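Do we need all these boxes? Notes for the Gudberg talk

Slide 1

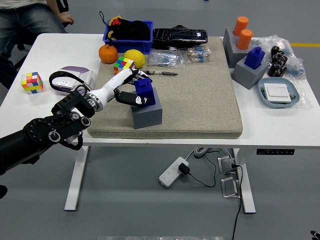 Blue bin, back of the table: black cloth, a toy, a strap loop.

Leave it up while people find seats. Don't read the title out.

Slide 2: the claim
Storage firms say a tidy home saves you time. Ask who measured it. The Billerero leaflet says "hours every week" and gives no source. I wrote to ask and got a voucher.

Slide 3: what I did
Lived with the Purnine system for 4 months. 14 boxes, labels, the lot. Kept a diary of every time I went looking for something. PAUSE, let them groan at the diary.

Slide 4: what I found
Scissors: still lost. Batteries: found quicker, fair enough. Most of the time went on putting things back in the right box, and the leaflets never count that. One household, mine, so go easy. If somebody says it proves nothing, agree with them.

Slide 5: money
Full Purnine set plus shelves came to £800. Two of the boxes hold other boxes. Skip the joke if running late.

Slide 6: the Liang method
Everything out on the floor, sort by mood. I don't see how mood helps with plugs. Fans will be in the room, so be polite, but ask what they'd accept as a sign it wasn't working.

Slide 7: questions
Likely one: "So should we just live in a mess?" Say no. Say try it with shoeboxes first, and write down what you lose.

Water is on the left. Clicker sticks, press twice.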